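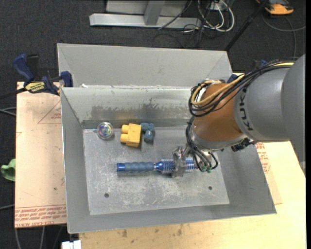
A Library Card Is Not a Loyalty Test

Print this post | E-mail this post

2019-07-28

I have been trying to stay out of the Wunddale library business all summer, and I've done a poor job of it, so I may as well write it down and let you all tell me where I'm wrong (you usually do, and I do appreciate it).

For those of you who live elsewhere and only stop by for the bread posts, our county board has voted to ask for proof of legal residence before it will hand anyone a library card. It used to be that you brought in a piece of mail. A gas bill would do, or a letter from your aunt. Now you need a government photo ID plus a second paper from a list, and the list is two pages long and printed very small.

Commissioner Kenta Chiba, who brought the idea forward, told the meeting that it was about "respect for the taxpayer." I've voted for Mr. Chiba twice. I think he's a decent man and he has been very good on the Kokgate bridge, which was a disgrace for years before he got hold of it. But I sat in that hot room for the better part of three hours and I never did hear what the taxpayer was being protected from. Somebody asked how many cards had been given out wrongly. He said the county didn't keep that figure. Well, then!

What the county does keep is the number of cards issued last year, and it was 1229. Marwa Bennani read it out from the podium. She teaches the evening English class on the library's lower level, and she said that most of her students got their card the first night, before they'd learned to say much beyond good evening. Some are citizens now. Some are waiting on papers that have been sitting in an office somewhere since before my grandson was born, and he's in kindergarten. She wasn't angry, or she didn't sound it. She said she would like to know what to tell them in September, and then she sat down.

The vote was 3 to 2. I'll say a kind word here for Yae Sugawara, who voted no and has been getting ugly mail over it. I don't agree with her on much. I didn't agree with her on the sales tax and I still don't, and she knows it, as I've told her so in the grocery store. But she said that night that a county this size has no business playing border patrol over a picture book, and I clapped, and my neighbor looked at me like I'd stood up on the chair.

Now, I do believe a country gets to decide who comes in. I've written that on this blog before and had plenty of you cross with me for it. I just can't get from there to a woman at the desk on Koyama Street turning away a mother with two children and a gas bill. It seems to me those are different questions, and that we've let the big one get so loud that we can't hear ourselves talk about the small ones.

There's a petition going around asking the board to take it up again. It needs 200 signatures from registered voters in the county. You can sign it at the feed store or at the front table of the farmers' market, and please print your name clearly, as my own signature was nearly thrown out the last time we did one of these.

The board meets again in December, which feels a long way off. I plan to bring a fan.

Search this blog
Enter keywords Go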